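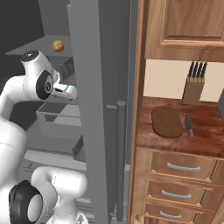

Figura 2.1. Brazo robótico blanco ante un frigorífico abierto, con una cebolla en el estante superior.

Capítulo 2
Escuchar un disco entero

¡Por fin llegamos al álbum! En el capítulo anterior trabajamos con canciones sueltas; ahora toca sentarse y oír un disco de principio a fin, con sus silencios, sus caras y ese tema flojo del medio que a la tercera escucha acaba gustando (me pasa siempre).

Nuestro primer caso será Julard, el segundo trabajo del dúo Lanik. Danuta Kaczorowski canta y toca el armonio; Bianca Bucur se encarga de la percusión y de unas cintas grabadas en la calle. Dura 20 minutos por cara y apenas tiene estribillos — pero qué melodías.

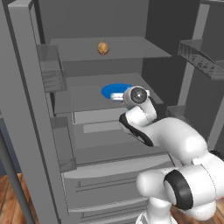
La cara A se abre con una nota grave del armonio que se mantiene bajo las tres primeras piezas. Conviene seguirla con auriculares y un lápiz a mano: apuntad el minuto en que cambia el compás y qué instrumento lo anuncia. La partitura reducida está en la página 205.

Términos que usaremos: secuencia, motivo, bordón, fundido, cara.

Antes de pasar al apartado 2.1, escuchad la cara A completa sin leer las letras.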